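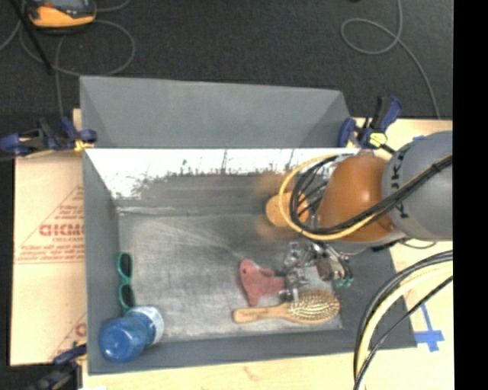
ATAS E DELIBERAÇÕES — Armazém e Material

Ata da reunião de fevereiro da Comissão de Material da Ondden

Presentes: Lindalva Mendonça (presidente), Kaj Mogensen, Lenka Charvát e Iestyn Humphreys (secretário). Jacqueline Ferrand justificou a ausência.

Aberta a sessão, foi aprovada sem alterações a ata anterior.

Ponto 1. Estado das caixas cinzentas. Kaj Mogensen deu conta do desgaste do fundo das caixas de maior dimensão, com riscos e manchas esbranquiçadas, visíveis também nas paredes. Lenka Charvát entendeu que o desgaste é de superfície e não impede o uso. Deliberou-se manter as caixas ao serviço e pedir à Modton orçamento para 12 unidades novas, até ao limite de 4000 euros.

Ponto 2. Disposição sobre a mesa. As caixas continuam encostadas uma à outra no tampo de madeira clara. A presidente recomendou que as escovas não fiquem misturadas com o restante material no fim do turno — assunto já tratado com a equipa da Vass.

Ponto 3. Etiquetagem. Adiado, a pedido de Jacqueline Ferrand, transmitido por escrito.

As deliberações foram tomadas por unanimidade. Nada mais havendo a tratar, encerrou-se a reunião, da qual se lavrou a presente ata, que vai assinada pela presidente e pelo secretário.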